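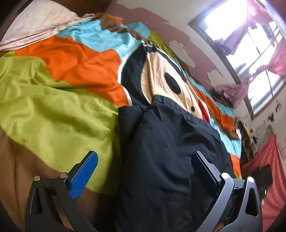 Hand-held grippers over a dark garment on the bed.

Work with us > Studies > Call for participants
By Bilal Saab, April
2 min read

Do you have a bed, a few clothes and a bit of patience? Then I'd love to hear from you! I run the home recording side of Nidar, a research project on how robots can learn to handle clothing from people doing it by hand, and we're looking for 15 more people to join the next round.

Some background first. In our last round we collected 2,431 short recordings of people moving and folding clothes with hand-held grippers, each with a camera on it. No robot comes to your home – you hold the tool, you do the job, and our software (we call it Vostik) works out the motions afterward. When we trained on recordings from 217 different rooms, the robot in our lab did a lot better on beds it had never met than when we trained on the same amount of footage from just one room. That was the result we'd been hoping for, and it's why I keep pestering people for their bedrooms.
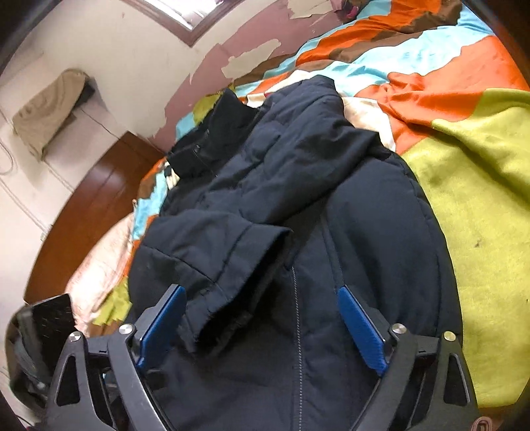
Thick stuff is where we still fall down. T-shirts and pants are going pretty well, but padded jackets spring back, slide off and hide their own sleeves, and our model gets lost. So this round is heavy on winter clothes. If you own a puffer coat, please say so when you write!

What you'd be doing: one practice session with me or my colleague Ifeoma Mohammed, then recording at home whenever it suits you, up to 221 short clips over the month. A clip can be a jacket folded well or a jacket folded badly, we want both. Please don't tidy up for us or buy a plain sheet. Patterned bedspreads, bright windows and piles of laundry are all very welcome (mine's a disgrace, so no judgment).

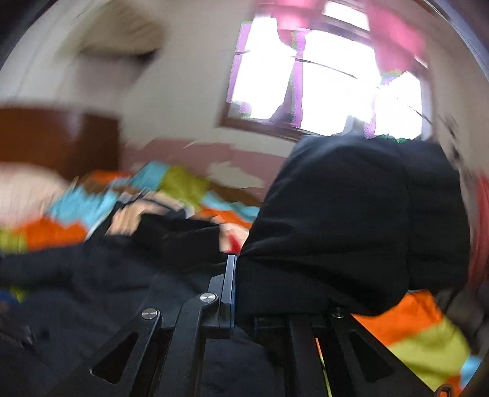
You don't need any technical background, but you should be 18 or older and okay with holding a tool in each hand for 20 minutes or so at a stretch. We pay by the hour, practice included, and we drop off and pick up the gear. You can look through your clips before you send them and delete anything you don't want us to have – we won't ask why.

To sign up, write to me at the Cumix lab front desk with "Nidar home round" in the subject line. Tell me what kind of bed you have, what coats you own and when you're usually free. Ifeoma answers most of the mail before noon, and I get to the rest after lunch.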